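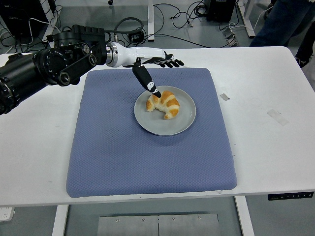 Our project looked at how the surface under a plate changes the way people judge breakfast pastry. Amancay Valdebenito and I did it for the food presentation course at Damdale, and we worked in October, mostly in the evenings. We kept the setting very simple: a white table, a light gray plate with a raised rim, and one croissant. Under the plate we put a blue quilted mat, a cool color which makes the golden ridges of the pastry look warmer. At first we wanted a patterned cloth, but our advisor found it too busy.

We asked 48 students to compare this setting with a bare table. Each student gave a score for freshness and a score for appetite. Nobody tasted anything – we wanted only the first impression. 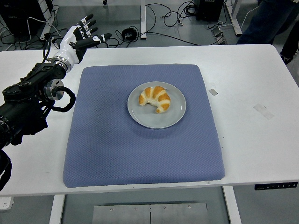 The position of the plate was a second question. Amancay believed that a plate away from the middle of the mat looks more natural, and I preferred it in the center. The scores did not help us much, and the difference was too small to say who was right. For the mat the result was clearer, with higher appetite scores in both groups. Freshness did not change.

If we repeat the work, we would also try a darker plate and a second pastry.

Eirini Moschos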